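Reading a Hospital Bulletin — notes for week 5

Okay, so last time we got as far as the word "stable" and ran out of clock. Let me pick it up there, because I think it's the word most often misread in the whole unit.

Stable means the vital signs aren't moving much. A patient can be stable and very sick. When a hospital says "critical but stable," doctors tend to grumble (the two words describe different things), but you'll see it in print all the time, so learn to pull it apart. 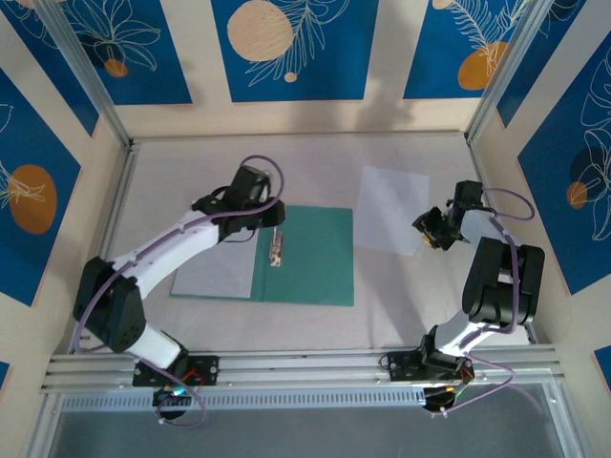

Then look at who is talking. A hospital bulletin, a family post and a party spokesperson are three separate sources, and I want them labeled separately in your homework. Families lean hopeful — of course they do! — and I'd never ask you to sneer at that. Just write "the family says" and move on.

For practice we'll use the Petora packet, which has 14 bulletins about one senator's stay at Thambiah General. Mark every word that describes a condition, then every word that describes a feeling. You'll be surprised how many land in the second pile (bulletin 9 is nearly all feeling).

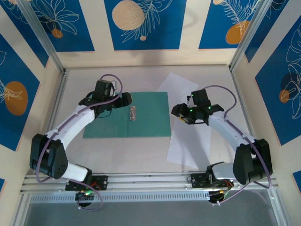 Two robot arms on a shared rail, with a green cutting mat.

Homework: rewrite bulletin 6 as a news brief, up to 800 words, with the time of the update in your first sentence. Please don't guess at a diagnosis. Bring a printed copy, and read pages 15 to 22 of the Rarelis reader too.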